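Inside the Tower: Equipment Recovery at the Pernden Center

The Pernden Center for Equipment Recovery received 3,266 retired office computers last year. The gallery records one stage in their handling.
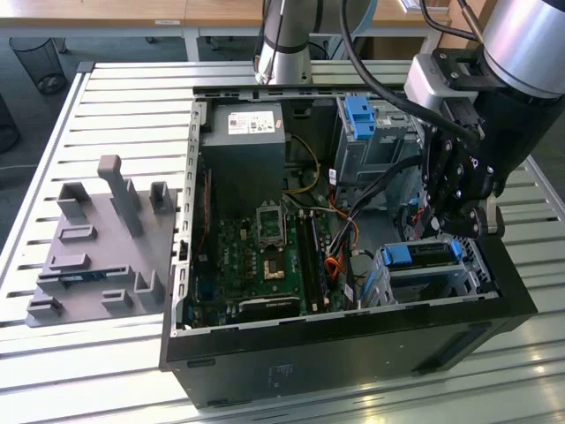
Parts are removed in an order set by Amber Hermans, head of the workshop. Memory and expansion cards are handled before the main board. Drive bays follow; on this tower, both have blue fittings, and the processor socket is empty. Usable parts are tested and listed for partner schools each May.

Gallery text: Parviz Rostami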